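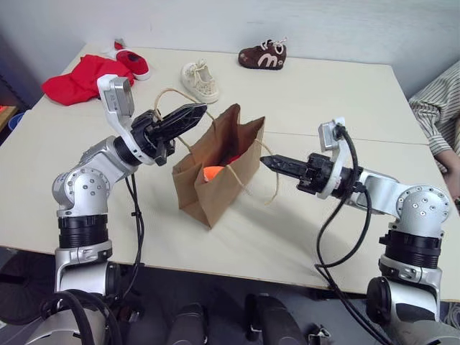
Section 4: Laying Presta sheet flooring over an old floor

I've put down more Presta sheet than I care to add up, so these steps are the way I do it at home, and they mostly follow the leaflet that comes in the roll. Where I go my own way I'll tell you.

Before you start

Bring the roll inside and let it sit unrolled (or at least loosely opened) for 18 hours in the room where it's going. Keep the heat at whatever you normally live with. Cold sheet cracks at the corners, and I've lost a good piece that way in a back hallway!

You'll need a hooked blade knife, a long straightedge, a pencil, masking tape, a seam roller, a notched trowel, and the Plenance adhesive if you're gluing. For a small bathroom I skip the glue and use the double-sided tape around the edges.

1. Pull the baseboard shoe and number the back of each piece so it goes back where it came from. Leave the baseboards themselves alone unless they're already loose.

2. Fill the dips. Run your straightedge over the old floor in both directions and mark anything low with the pencil. I use Gautam patch, mixed a bit thicker than the bag says, and feather it out wide. Let it set up, then scrape the ridges and vacuum twice.

Note: Embossed old vinyl will show through the new sheet in a month or so if you don't skim it first. Same goes for grout lines.

3. Make a paper template. Tape sheets of builder's paper together, keep them a little shy of the walls, and scribe the wall line onto the paper. Cut small triangles out of the middle and tape through them so nothing slides. Slow, I know, but I've never been sorry I did it.

4. Tape the template to the new sheet, pattern side up, and trace it. Line up any plank pattern with the longest wall you see from the door. Leave yourself 4 inches extra on every side for the first cut.

Caution: Put scrap plywood under the sheet before you cut. A hooked blade goes through vinyl and straight into whatever is below it.

5. Carry it in rolled, face inward, and unroll from the longest wall. Get a helper for this if the room is bigger than a bathroom. Make relief cuts at the outside corners, straight down, and stop where the sheet meets the floor.

6. Fold back one half, spread the Plenance with the trowel, and wait until it goes from milky to clear. Lay the half back down, then do the other one. Roll from the middle out.

7. Trim to the wall with a fresh blade, leaving a gap the shoe molding will cover. Don't jam it tight. The floor moves a little with the seasons and it'll bubble on you.

8. Seal any seams with the Voken seam kit. Wipe off the extra right away (it dries shiny and stays that way).

Note: Stay off it overnight, and keep the fridge and stove out for a full day after that. When you do move them back, walk them over a sheet of hardboard.

If you end up with a bubble anyway, skip ahead to Section 5 before you go poking at it with a pin.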